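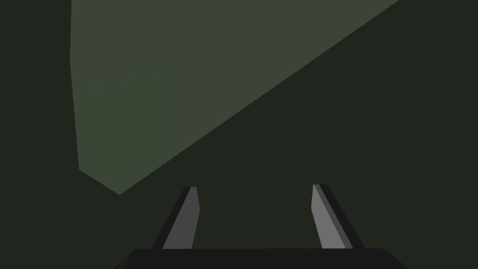

What does a planner do with an empty list?

1/ Been meaning to write this up for a while. I spent most of my evenings since September on the glue code between perception and planning for a simulated arm, and the bug that ate the most time was a list with zero things in it. Thread, because my notes file is a mess and typing it out here makes me tidy it.

2/ Setup, quick. Simulator is Skellico. Detector on the wrist view is Jaiswal (the small one, I never got the big one to run at a sane rate). Motion planning is Skistier. The logging and replay tool is Vullska, and I will say nice things about it further down.

3/ When the wrist points at plain floor or wall, Jaiswal returns an empty list. Correct! Nothing to grasp, nothing reported. It's doing its job.

4/ My code then handed that empty list to Skistier as the new obstacle set. So the planner believed every obstacle in the world had just stopped existing. Free space in all directions, lovely, shortest path please. Straight through the countertop.

5/ What made it slow to find is that most of the time the shortest path was also fine. The arm swung back, the detector saw the counter again, the obstacles came back, next plan was sensible. You only got a collision if the replan landed inside the gap. I had 234 episodes logged and 9 of them ended in a bump, so for ages I filed it under "contact settings are weird" and went off to fiddle with friction. Two weekends of friction. Friction was fine.

6/ Vullska is what finally cracked it. You can scrub a run and have the wrist view, the obstacle set and the planned path all move together. I put the bad runs next to each other and every single one had a blank view right before the bad plan. I said a word.

7/ First fix was the lazy one: if the list is empty, keep the old list. Worked for the bumps. Broke something else right away, because now when an object really did get moved, the planner kept steering around its ghost. The arm took these huge polite detours around nothing.

8/ Second fix is the one I kept. The obstacle set lives in the world frame, and each update only touches the part of the world the wrist can see at that moment. In view and detected, refresh it. In view and missing, lower the confidence, and drop it after 4 misses in a row. Out of view, hands off. It's an ordinary persistent map and plenty of you are yelling that at the screen, I know, I know.

9/ The fiddly bit is "in view". You need the camera pose at the time the image was rendered, and I had been using the pose at the time the detection came back. With the arm moving that's a different pose! Fast wrist rolls were the worst. Objects would smear sideways in the map and I'd end up with a sponge in two places.

10/ So now every image carries its own timestamp and joint state, and the map update looks up the pose from that. Boring plumbing, huge difference. If you do one thing from this thread do that one.

11/ Counter test next. I like this layout because it's rude to the detector: butter knife lying flat, little yellow and green sponge close to the edge of the marble, a round green sprout-looking vegetable right at the edge, an avocado off in the corner of the view, and then a vine with leaves hanging out into the space the fingers want to use.

12/ Compact stuff is easy. Put a box or a hull around it, add a margin, done. The vine is where I'm still unhappy. One hull around the whole plant turns a big chunk of open air into solid rock and Skistier just says no path. One hull per leaf and the stems in between vanish, so it will happily thread a finger through them.

13/ What I have running now is small spheres strung along the stems and flat little boxes for the leaves, with a softer cost on the leaves so brushing one is discouraged but allowed. It plans. The plans look a bit nervous - lots of tiny wrist adjustments near the plant - and I haven't decided whether I mind.

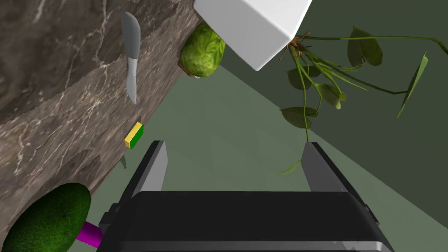
14/ Ľubomír Doležal asks whether the soft cost is hiding collisions from my numbers, seeing as a brushed leaf doesn't count as a bump. Fair, and yes, it could be. I log leaf contacts on their own line but I wasn't looking at them when I compared runs. Adding them to the summary table tonight.

15/ He also wants to know why I don't plan with the depth image and skip object models altogether. I tried it! Works nicely for the counter and the wall. Thin stems came and went from one image to the next, and my drop-after-misses rule ate them alive. Could be solved with a slower decay for thin things. I haven't written that.

16/ Side note on the frames. When the wrist is rolled, the counter edge runs diagonally through the view and it's super easy to talk yourself into a sign error that isn't there. I flipped one axis, "fixed" it, and broke it for every other pose. Draw the gravity vector as an overlay. Takes five minutes in Vullska and saves you an evening.

17/ Numbers since the map change: same 234 starting states, same seeds, no bumps into the counter. Leaf contacts still to be tallied, see above, so please don't quote me on "collision free" yet.

18/ Planning time went up a bit with all the spheres. I can live with it in sim. On hardware I'd want to cull anything far from the fingers before handing the set over, and that's on the list right after the table.

19/ Config for the map layer as of 20/01/2026 is pinned on my profile. The miss count and the margin are both at the top of the file. If you run it with a different detector, start with the miss count, mine is tuned to how often Jaiswal blinks and yours will blink differently.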